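Laundry room and dryer safety checklist, with my comments
Filled in 25/08/2022, before the fall cleaning

I do this walk-through twice a year, once at the end of summer and once in December when the heavy blankets come out, and every time I swear I'll write down what I found so I don't have to work it out again. So this is me writing it down. It's for our own laundry room (a converted pantry off the kitchen, with one window that sticks), but if you've got a washer and a dryer in a small space, most of it should carry over.

I mark each line OK, FIX or WATCH. WATCH means it's fine today and I don't trust it.

PART 1: THE DRYER

1. Lint screen clean and free of holes. OK
I clear it every load, so this one is really about holes. I hold it up to the window and look for light coming through in the wrong place. Also washed it in the sink with dish soap. If water sits on top of the mesh and won't run through, you've got dryer sheet film on there, and we had plenty!

2. Lint slot under the screen vacuumed. FIX, then OK
Ugh. I used the long skinny attachment and got out a gray wad the size of a hamster, one hair tie and a ticket stub. I did this in the spring too, so I have no idea how it builds up that fast.

3. Vent hose attached at both ends, no kinks, no crushing. FIX
The hose had a flat spot where the dryer had walked itself back toward the wall. Pulled the dryer out, straightened the hose, pushed it back and stopped sooner. There's a strip of blue painter's tape on the floor now to show me where to stop. The clamp on the wall side is a Danzer with a thumb screw and it was still tight.

4. Hose is metal. OK
It was white plastic when we moved in. If yours still is, please change it this weekend.

5. Outside flap opens when the dryer runs and closes when it stops. WATCH
Opens fine. Closes if you give it a second to think. There was an old wasp nest starting on the hood (empty, thank goodness) and I scraped it off with a putty knife.

6. Cord and plug: no brown marks, no soft spots, plug snug in the wall. OK
I check this with the breaker off. Ran my hand along the whole cord.

7. Drum: nothing melted, nothing sharp, nothing stuck in the fins. OK
One crayon smear, purple, years old, doesn't transfer to anything anymore.

PART 2: WHAT GOES IN

I added this section last year after a screw went around in the dryer for a full cycle and chipped the drum. It's the part of the list that gets used the most, and it's kids' clothes that cause nearly all of the trouble.

8. Pockets emptied, every one. WATCH
We're at maybe half. Rocks are the big one at our house, then acorns, then lip balm. Lip balm is the one that costs you a load.

9. Zippers up, snaps closed, loose drawstrings tied. OK
An open zipper will scratch the door glass, and I've got the scratches.

10. Anything with oil, gas, paint thinner or cooking grease on it stays out of the dryer. OK
This is the serious one. Garage rags and kitchen towels with grease on them can heat up and catch fire even after they've been washed, and even sitting in a warm pile after the dryer stops. Ours get washed separately and hung outside. Same for the bike-chain pants.

11. Elastic checked for cracking or crumbling. OK
Old elastic sheds little rubbery bits that end up in the lint slot. Pull-on jeans get a stretch at the waist, and if I hear crackling they go in the rag bag.

12. Worn spots and loose threads dealt with before washing. WATCH
A long thread can wrap itself around half a load. Pale knees I leave alone, holes I patch, threads I snip.

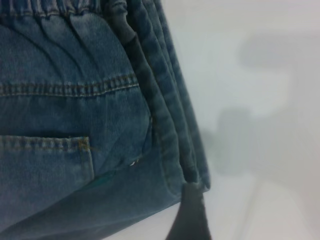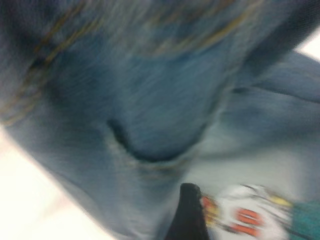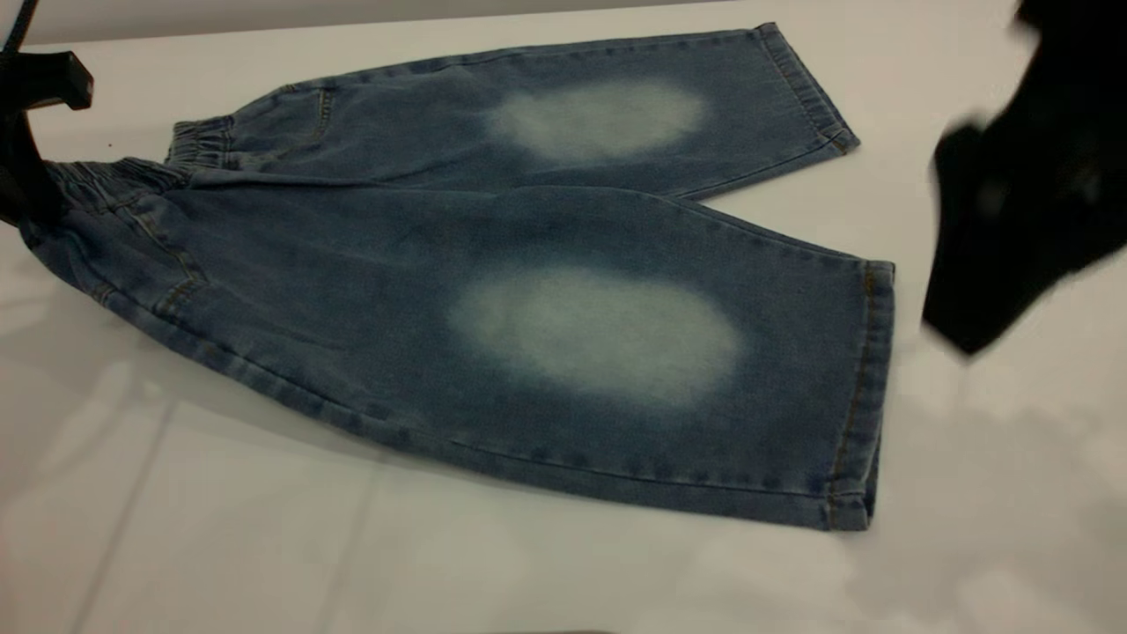
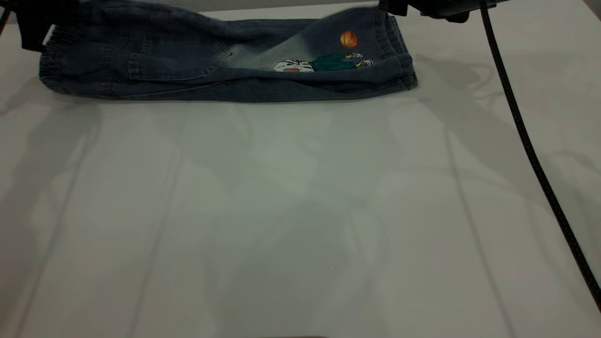
13. Load size: drum no more than about two thirds full. FIX
Guilty. I pack it. Denim especially, since it comes out of the washer heavy and I think, well, one more pair. Then it takes two cycles to dry, which is twice the heat and twice the lint. New rule is jeans go with jeans and the load stops when I can't see the back of the drum.

14. Dryer never left running when we're out or asleep. OK
This took me the longest to get used to. I used to start a load and go to bed. Now if it's not done by ten o'clock it hangs over the shower rod and that's that.

PART 3: THE WASHER

15. Supply hoses: no bulges, no rust at the fittings. OK
They're braided ones from Drulleck and I wrote the install month on a bit of masking tape stuck to the hot one. Very glad I did, because I would have guessed two years off.

16. Shutoff valves turn by hand. FIX
Cold one turns. Hot one was stuck solid. I worked it back and forth a little at a time until it gave, then closed and opened it all the way. If it sticks again in December I'm paying somebody to replace it. A valve you can't close isn't much help when a hose lets go.

17. Drain hose secured in the standpipe. OK
Zip tie still there. It's an ugly zip tie and I love it.

18. Machine level, doesn't walk on spin. WATCH
Front left foot is a hair short. You can rock it with one finger. I turned the foot down a bit, tightened the nut, and it's better but not perfect.

19. Drip pan dry. OK
One sock, otherwise dry.

20. Door gasket wiped, no black spots. FIX, then OK
There's a fold at the bottom where water sits. Wiped it with vinegar on an old washcloth, and I'm leaving the door open a crack between loads from now on (we have no toddlers or cats, so that's fine here; if you do, keep it shut and wipe it more).

PART 4: THE SHELF AND THE CHEMICALS

21. Bleach and ammonia products not on the same shelf. OK
Bleach is on the left side in the lidded bin. The glass cleaner lives under the kitchen sink. They never meet.

22. Detergent pods up high and latched. OK
The tub is a Grorero with the squeeze-and-twist lid. I can barely open it myself, so I'm calling that a pass.

23. Everything in its original bottle with a label you can read. FIX
Found an unlabeled spray bottle with something clear in it. Could be water! Could be anything! I'm not sniffing it to find out. It's going in the box for the hazardous waste drop-off with the dried-up stain remover.

24. Shelf brackets tight, heavy stuff at the bottom. FIX
One screw had backed out so far I could turn it with my fingernail. I put in a longer one that reaches the stud. The big jug of softener moved down to the floor.

25. Iron unplugged, cord not wrapped around it hot. OK
We have the Drita with the auto shutoff and I still pull the plug every time. My grandmother would haunt me otherwise.

PART 5: THE ROOM ITSELF

26. Smoke alarm within earshot, tested. OK
It's just outside in the hall. Pressed the button, everybody yelled, test passed.

27. Fire extinguisher reachable without going past the dryer. FIX
This one bugged me. It was hanging on the far wall, so you'd have to walk right by the thing that's on fire to get to it. I moved it to the kitchen side of the door. Needle is in the green.

28. Floor clear, nothing stacked behind or on top of the machines. FIX
Top of the dryer had become a closet. Took me 57 minutes to sort and put away, and I know because I had a podcast on and it ended right when I did.

29. Light works and you can see into the corners. OK

30. Outlet near the sink has a test button and it trips. OK
Push test, it clicks, push reset, it clicks back. Easiest line on the list and I bet it's the one most people skip.

STILL TO DO

Flap on the outside vent, see number 5. I want to get up there with a little silicone spray and see if it stops sticking.

Hot valve, number 16, check again at the next round.

Foot on the washer, number 18. Need a proper level. The one on my phone says something different every time I set it down.

New hooks for hanging the stuff that can't go in the dryer. Right now it all goes on the shower rod and then somebody needs a shower.

Ask at the hardware store whether they rent the long vent brush. I don't want to buy one to use twice a year, and I haven't had the full length of the duct done since before the kitchen was painted.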